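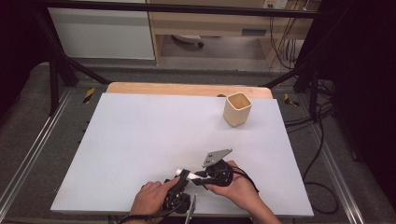

Enseñar a agarrar sin robot: primeros números de Pulik

Durante un par de años, en el laboratorio de Nogueira enseñamos a los brazos a coger cosas por el método clásico: una persona los teleoperaba desde una silla, sudaba y, al cabo de una mañana, teníamos un puñado de demostraciones y una contractura. En febrero cambiamos de plan. Con Pulik, la persona sujeta la pinza con sus propias manos, hace la tarea en la mesa y el brazo se queda descansando, que bastante había sufrido.

El resultado, de momento, nos tiene de un humor sospechosamente bueno. Hemos reunido 2115 demostraciones de tareas de mesa, casi 110 por sesión en las mejores tandas. Con la teleoperación celebrábamos llegar a 16. La política entrenada con los datos nuevos coloca bien los objetos rígidos y sigue teniendo una relación difícil con todo lo que se dobla.

También hay letra pequeña. Una muñeca humana gira de maneras que el brazo de Cunden no puede imitar, así que parte de las trayectorias hay que tirarlas antes de entrenar. Éabha Lenihan ha escrito el filtro que las descarta y se lo ha tomado con un rigor que algunos vivimos como algo personal: once de mis demostraciones favoritas no pasaron el corte. Según ella, «muy expresivas».

Queda por ver si lo aprendido en nuestra mesa sirve en otra. El grupo de Fulville va a repetir las pruebas con su propio montaje, su propia luz y sus propias manías, y compararemos los fallos antes de presumir demasiado. Quien quiera grabar una tanda puede apuntarse en la hoja de la puerta. Se ruega venir sin pulseras y con paciencia para la calibración, que por ahora hay que repetir después de cada descanso para el café.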